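3.2 Colour variation within glued panels

The panels came from Lekport and were kept in the storage room from July. Of the 27 panels, 13 were oiled and the others were left raw. Moisture content was read at five points on each panel – always before noon.

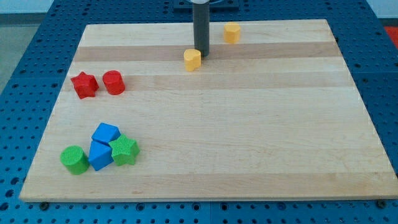 Figure 5. Maple-coloured panel made of strips.

Buyers often judge a panel by its evenness of colour. Strips of one tree can differ more than strips of two trees. In Figure 5 pale cream strips alternate with slightly darker tan ones, and one darker band is prominent. Such bands were graded separately.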